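Tyson Bélanger writes the software that decides when a robot arm may begin to move. At Sterkel, where he joined a small team in December, this work takes most of his day, and he says it is less glamorous than people think.

"When I tell my family I work with robots, they imagine the hands," he told me. "But I spend my time with the clock."

The clock is for him a serious matter. Every arm has its own controller, and each controller has its own idea of what time it is. His program, which the team named Prerker, sits between the trained policy and the motors. The policy proposes a short piece of motion, and Prerker checks it, smooths it and sends it on.
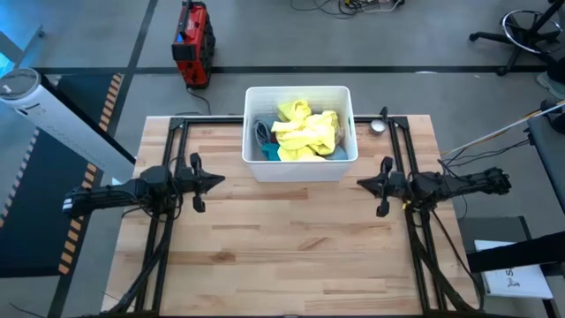 Prerker began as a single file of 1,990 lines, and Bélanger is a little proud that it never reached 2,000. The first version treated each arm alone. This was good enough until the team started with cloth, where both arms must often hold the same piece. With the grippers facing each other over the wood and the bin of cloths behind them, he explained to me what the planner must know before either arm goes in. "The yellow one on top is easy for the camera. The grey-blue one at the side is difficult, it is half hidden. If the perception is not sure, I want the planner to wait."

Waiting is also a decision, he added. In the old version the arms stopped suddenly, and the next plan then started from a wrong position. Now the program keeps 12 planned steps in reserve and slows down over them. He took the idea from an older planning tool, Šimko, which he used in his studies and still likes.

I asked if the logs are as bad as I have heard. He laughed. "They are worse. We have a viewer for them, Pristness, and it opens only 2 recordings at once. For three I must use paper."

His next task is a better message when a plan is refused. At present it says only "no".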